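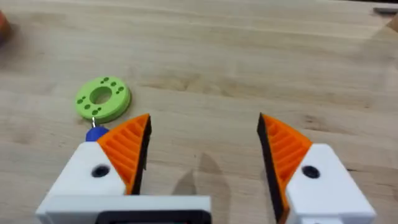
Closus is looking for people who would like to spend a morning or an afternoon sorting, stacking and putting away small things at a table, and telling us how they go about it. We have been interested in the ordinary business of tidying for a long while now, and in particular in the moment when something small has been left lying about and a person decides where it belongs. A lime-green ring lying flat on a pale wooden tabletop is easy enough to spot, but do you slide it to the edge, pinch it by the rim or hook a finger through the big hole in the middle? And where does it go afterwards? People have very different answers to this, and quite firm ones, and we would love to hear yours!

The sessions are part of a study called Trotora, which we run from our rooms on the first floor of the old Zarnport building. Each one lasts 90 minutes, including a break for tea (or coffee, or squash, and there are always biscuits). You will sit at a table and be given a mixed lot of household bits and pieces, things like rings, lids, pegs, cups and wooden blocks. We will ask you to clear them away in whatever manner feels natural to you, and then to do it again with a slightly different set of boxes or trays. In between we will chat about what you did and why. There is no score, and we are not timing you against anybody else.

Who can take part

You need to be 18 or over and able to sit fairly comfortably at a table for half an hour at a stretch. Otherwise we are happy to hear from nearly everyone – tidy people, untidy people, people who live alone and people who spend their evenings picking toys up off the carpet. We are especially keen to hear from left-handed people, and from anyone whose grip is not what it was, as we have had too few of both so far. If you have arthritis or a tremor, or you use one hand more than the other, please do mention it when you write, so that we can choose your chair and table height before you arrive.

We hope to see 200 people in all and still have 73 places to fill. You do not have to live nearby, but please bear in mind that we cannot pay for overnight stays.

What you will receive

Everyone who comes gets a 25 pound shopping voucher at the end of the session, and we will refund your bus or train fare if you bring the ticket along. Should you need to stop early for any reason you will still receive the voucher in full.

Getting here

The 151 bus stops directly outside. There is a lift to the first floor, and an accessible toilet just along the corridor from us. Parking is limited, but we can keep a space for you if you ask beforehand. Coşkun, the café on the ground floor, opens at 8 and is a pleasant place to wait if you are early.

How to apply

Sessions start at 9.30 in the morning and 2 in the afternoon, and carry on until the end of November. Please write to us at Closus, or leave a note at the Zarnport front desk marked Trotora, giving your name, a telephone number, which hand you write with and whether mornings or afternoons suit you better. A line or two about how you keep your own kitchen drawer would be very welcome too, though it is entirely up to you. We will ring you back to agree a time, and will post you an information sheet and consent form to read at home before you decide.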